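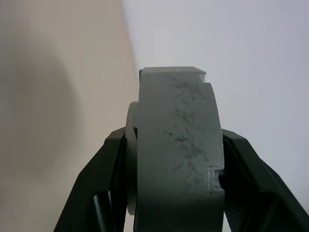

3. Gripping test, grey block

This was the part we were most worried about so we did it first, which is why the numbering jumps about a bit. Sections 1 and 2 (budget, wiring) are in the other file on the Flenduren page.

The job: arm goes to the block, two fingers close, lift, carry it over to the tray, let go. Camera sits at the wrist and looks along the fingers so you get the same view every time. Good for checking where the fingers landed, less good for seeing the tray.

We picked the grey block on purpose. The foam cubes from January were too easy, you could grab them anywhere. This one has a curved front, a stepped ledge along the top and a notch in the side. There's also a rounded rim on the left and one finger ends up right beside it. Dark streaky marks all over the front face, we left those alone. They confuse the colour finder a bit but a real part from a workshop wouldn't be clean either.

Setup
Arm: the Lulano kit, club's own, second shoulder motor
Gripper: two fingers, black, textured pads
Control board: Driteck, same one as last year
Code: ours, branch "grab2" (grab1 is broken, dont use it)

What we ran
248 tries over three weeks of club time. Block put down by hand each time inside a taped square, any angle as long as it was standing up. A try counted as good if the block got to the tray and stayed upright when the fingers opened. If it tipped over in the tray that was a fail, we argued about this for a whole session and that's what we agreed.

Results
Good: 182
Failed: the rest, so 66

Of the fails, 11 were the arm stopping on its own half way. Loose connector at the elbow. Could argue they shouldn't count but we left them in. The others were nearly all the same thing: fingers close too high, near the ledge, and the block swings when it's lifted. Sometimes it swung and still made it, mostly it didn't.

Closing lower down fixed a lot of that. We moved the grip point down in the code and the last batch was clearly better than the first, but we changed the closing speed on the same day so can't say which one did it. Should have done one at a time. Next group please do one at a time.

Things that went wrong that aren't in the numbers
- Camera cable got caught in the wrist joint, twice. Now tied back with a loop, leave the loop.
- Colour finder picks the wall when the blinds are open. Blinds shut for all runs after the first week.
- Lost one evening of results, laptop not plugged in. Those tries aren't in the 248.
- The fingers don't open quite evenly. The left one leads. We put a small offset in the code for it, its the line marked FIX LATER.

Marks on the block
Somebody asked at the open evening if the dark marks change the grip. Don't know. We'd need a clean block of the same shape to compare and we only have the one. Would be a nice small project.

Still to do before the Pelletier round
Solder the elbow connector properly. Print spare pads. Try the block lying on its side, which the rules allow and we have not tried even once. Write up the tray sensor (seperate report, half done). Pack list is on the cupboard door, please tick things off when they go in the box.

Report handed in Apr 14, 2018. Raw results are in the shared folder under "grey block", the sheet with the yellow tab is the right one.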